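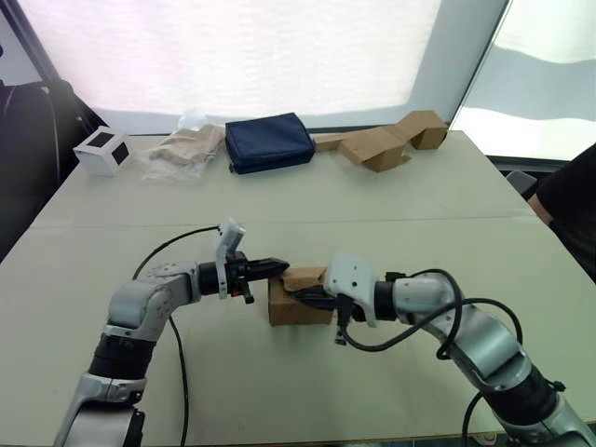 The woman who packs returns for Clallberg would like it known that she has never once been asked what size of box she prefers. She told me this before I had my coat off. I had come to talk about packaging, specifically about the claim, now printed on every Clallberg order slip, that the company has "ended the oversized box," and I had expected a tour and a few rehearsed lines. What I got was a long table by the window and a low opinion of slogans. Toward the back of the table there was a padded pouch in navy blue, a piece of beige fabric in a clear plastic bag, a white cube, and a length of brown cardboard folded into a zigzag. The small plain box was the one she wanted to talk about.

"That's the size they're proud of," she said. "And it's a good box. I have nothing against the box. I have something against being told it holds everything."

She has packed for a living for 20 years, first at a mail-order bedding warehouse and then here, in the Umali building, where Clallberg rents the second floor. She agreed to speak on the condition that I leave her name out. The manager who sat in for part of the afternoon asked for the same thing, which surprised me, as he had only nice things to say.

Clallberg sells small household goods: pouches, pillow covers, desk organizers, that sort of thing. Until last spring it shipped them in 2 sizes of box, both of which customers complained were too big. I was one of those customers. I once received a pencil case in something I could have kept a toaster in. So when the company announced a new small carton, made by a supplier called Fulter, I was prepared to be pleased. Then I read the announcement, which promised less cardboard, fewer trucks, happier customers and a "calmer opening experience," and I became less prepared.

I asked the manager what a calmer opening experience was.

"It's about how it feels when it gets to you," he said. "You're not fighting it."

Had anyone been fighting the old one?

"We had feedback."

How much feedback?

He said there were 634 messages in one year that mentioned the box. I asked how many orders had gone out in that year and he said he would have to check. He hadn't got back to me when this was written.

The packer was more forthcoming. Most complaints about boxes, in her view, are complaints about something else. "They write in and say the box was too big. What they mean is they paid for shipping and it looks like they paid to ship air. If you'd charged them nothing, they'd use it for the cat."

She does think the old boxes were wasteful. She also thinks they were forgiving, and it was on this subject that I learned the most. A big box with paper in it will take almost anything. A soft pouch can go in flat, a stiff one can go in at a slant, and if the person packing is tired at four in the afternoon the paper covers for her. A small box needs the item to be the right shape and needs the packer to put it in the right way up.

"You've got your cover in its plastic," she said. "Folded in half, no problem, there's room left over. Folded in three, it springs. Then the flap won't lie down and you lean on it, and now the edge of the box has gone."

What happens to the box then?

"Depends who's looking."

I pressed her on this. The company's figures for cardboard saved are based on the number of small cartons used for orders, and I wanted to know whether cartons ruined in the packing were counted anywhere. She laughed for quite a while. There is a bin, she said. The bin is emptied. She has never seen anyone write anything down beside the bin.

When I put the same question to the manager, he told me spoilage was "within what we'd expect." I asked what they would expect. He said Fulter had given them a figure. I asked whether it would be fair to say, then, that the firm selling them the cartons had told them how many cartons they could expect to ruin. He said he wouldn't put it that way.

The flaps are the sore point. Corrugated board is strong when you press on it from above and much less strong when you pull at a corner, and a carton that has been opened, repacked and closed again starts to bulge where the fold has gone soft. For outgoing orders this hardly matters. For returns it matters a great deal, and Clallberg has told its customers to send things back in the same box they came in.

"They open it with a bread knife," the packer said. "I would too. Then it comes back here with one flap up like a dog's ear and a yard of tape on it, and I'm supposed to say, can this go out again. No, it can't go out again. Who wants that on the porch?"

The announcement says the cartons are "designed to be used again." I read her the line. She asked me to read it a second time.

"Designed to be," she said. "Well, I was designed to be taller."

In fairness to the company, there was a trial. It covered 1146 parcels and ran for most of a winter, and I was allowed to look at the summary, although I couldn't take it away. Damage to goods went down. I have no reason to doubt this. A pouch that can't slide around won't get its corners scuffed, and a pillow cover is hard to damage in the first place. What the summary did not say was how long each parcel took to pack. I asked why. The manager said that time hadn't been in scope.

It was very much in scope for the woman doing the packing. She says the small carton slowed her down for the first month and still slows her down with anything rigid. The desk organizers are the worst. They go out with a fold of card around them, and the fold has to be made by hand, bent one way and then back the other until it stands up by itself.

"It looks clever when it's done," she said. "Everyone who comes in picks it up. Then I have to do it over."

I confess I had been about to pick it up.

There is a rival product, of course. A firm called Brelline sells padded mailers, and its brochure was lying on the manager's desk, so either Clallberg is thinking of switching or someone wanted me to believe it was. Mailers weigh less than boxes and take up less of a truck. They are also harder to recycle if the padding is plastic. The brochure had a leaf on the front. I asked him if the leaf referred to anything, and he said he supposed it referred to nature.

Would the packer rather have mailers?

"For the soft stuff, sure. I'd have had mailers for the soft stuff ten years ago. You don't need a box around a pillow cover, it's a pillow cover." She then argued the other side without any help from me. Mailers get shoved through mail slots. They get rained on. People throw them in the trash without looking inside, and then they write in and say the order never came, and one of those costs more than a great many boxes.

So what would she do, if it were hers to decide?

She thought about this with more care than anyone else had given any question of mine that day. She would keep the small carton, and she would bring back the larger of the old ones for anything that had to be bent to fit. She would stop telling customers to reuse the packaging and would let them do what they liked with it. She would take the sentence about calm off the slip. And she would put the table somewhere else, since the light through that blind is lovely in the morning and by afternoon, she says, gives her a headache.

Had she told anyone this?

"I told you," she said.

I asked the manager on my way out whether the company might bring back a larger size. He said there were no plans, and that customers had been very clear. I asked him what size his own last order had come in. He said staff orders were collected from the shelf downstairs, in a bag.

My own order, placed a few days after the visit for the sake of thoroughness, arrived on a Tuesday. It was a single navy pouch. It came in the small carton, fit well enough, and was undamaged. One flap had been taped down twice. The slip inside told me that Clallberg had ended the oversized box, and asked me to rate how calm I felt.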